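Magazine > Features > Materials and Making

How a bow tie is cut, and why most of them sit badly

Friday, October 11, 2024
By the Staltard features desk

A bow tie is a small object with a high proportion of seams to cloth. A long tie has one visible face, a lining and a slip stitch, and gravity does most of the shaping. A bow tie has to hold a horizontal form against gravity, with two or more layers folded over each other and a knot pulling at the middle. Errors of a few millimetres in the pattern, which would vanish in a long tie, show at once at the collar.

Three constructions are in general use. The self-tie is a single shaped band, or two halves joined at the back of the neck. The pre-tied bow is sewn into its finished shape and mounted on an adjustable neckband. The clip-on has the same sewn bow, with the band replaced by a metal or plastic fitting that grips the collar. Tailoring guides tend to rank the three in that order. The ranking reflects custom more than sewing, and a well-cut clip-on is harder to make than a poor self-tie.

Shape comes first. The usual outline is the thistle, also sold as the butterfly, in which the blade narrows to a waist, swells, narrows again and widens towards the end. The batwing is a straight strip with little or no waist. The diamond point is a thistle with the end cut to a peak. In a self-tie, the position of the two narrow parts decides where the knot can form. If the inner waist is too close to the neck, the front loop spreads and the knot slides. If it is too far out, there is not enough width left in the loop and the bow looks pinched.

The Cleltodden workroom, which supplies sewn neckwear to hire shops, keeps 31 card patterns for the thistle alone. Most differ only in the distance between waists. The cutters say that five of them account for nearly all orders, and that the others exist for cloths that behave oddly, chiefly velvet and heavy grosgrain.

Cloth and grain

Long ties are cut on the bias, at forty-five degrees to the warp, so that they stretch and recover when knotted. Bow ties are often cut on the straight grain instead. A bias-cut bow has more give in the knot but the ends droop within an hour or two of wear. A straight-cut bow holds its edge and is easier to turn, though it resists the knot and can crease sharply at the waist. Some makers compromise by cutting the blades straight and the neck section on the bias, which adds two seams.

Patterned cloth makes the choice harder. A diagonal stripe is simple on a long tie because the bias cut produces it from a cloth woven with straight stripes. On a straight-cut bow the stripe has to be woven or printed at an angle, or the piece has to be laid at an angle and the stretch accepted. The two loops then either mirror each other or run the same way. Mirroring needs the second blade cut from the reverse lay and wastes cloth. Most ready-made bows run the stripe the same way on both sides, and the difference is seldom noticed by the wearer.

Silk remains the reference material. Polyester satin is cheaper, takes dye evenly and frays badly at the turned point. Cotton ties well and looks flat under evening light. Wool is thick at the knot and needs a thinner lining to compensate.

Interlining

The layer inside the bow does more work than the cloth outside. Woven interlining gives a soft roll and recovers after washing or steaming. Fused interlining is quicker to apply and gives a crisp bow on the first day. Its weakness is the adhesive, which lets go in patches when the bow is folded repeatedly or pressed too hot. The face cloth then bubbles and cannot be flattened again.

Pillai, a repair service that handles returned hire stock, logged 906 bow ties over one year. Of these, 376 had failed at the interlining. The rest were divided between stained cloth, broken fastenings and centre bands that had come unstitched. The service now declines fused bows where the bubbling has reached the waist, as the cost of opening and relining is higher than that of a new piece.
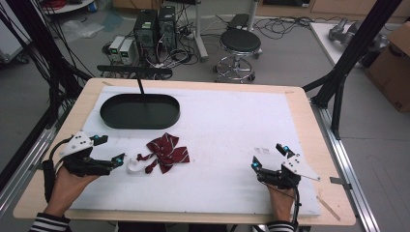
Fastenings are the next weak point. Neckbands usually adjust with a slide and a hook that passes through a numbered slot or a worked eye. The slot is the stronger of the two but it is bulky under a soft collar. Hooks bend when the band is taken off by pulling at the bow, a habit that hire shops report every January, when the stock from the holiday season is checked in.

Clips fail differently. A metal clip keeps its grip and may mark the collar. A plastic one is lighter and kinder to the shirt, but the hinge tires. The Pukarum test house cycles its clips 2,000 times on a folded cotton strip four layers thick, then measures the pull needed to draw them off. It treats a loss of a third of the starting force as failure. The test does not cover heat, so a clip that passes may still loosen if it is left near a radiator.

The attachment between clip and bow matters as much as the clip. Stitching through a drilled plate is the sound method. Glue alone is common in cheaper work and tends to part from the cloth, taking some of the surface with it.

Care and storage

Self-tie bows should be untied fully after wear and laid flat or rolled loosely. Leaving them knotted sets a crease at the inner waist, and steam will lift it only partly. Pre-tied and clip-on bows should be stored with nothing resting on the loops. A shallow box is adequate. Pressing with an iron is best avoided in all cases, as it flattens the rolled edge; steam from a short distance, followed by shaping with the fingers, restores most of the volume.

Spot cleaning leaves rings on silk. If a mark has to be treated, the whole blade should be dampened evenly and dried flat. Velvet should be brushed in the direction of the pile and never pressed. Where the centre band has come loose, two or three stitches at the back in matching thread will hold it, provided that they pass through the interlining as well as the face cloth.

Contact the features desk | © 2024 Staltard | Back to top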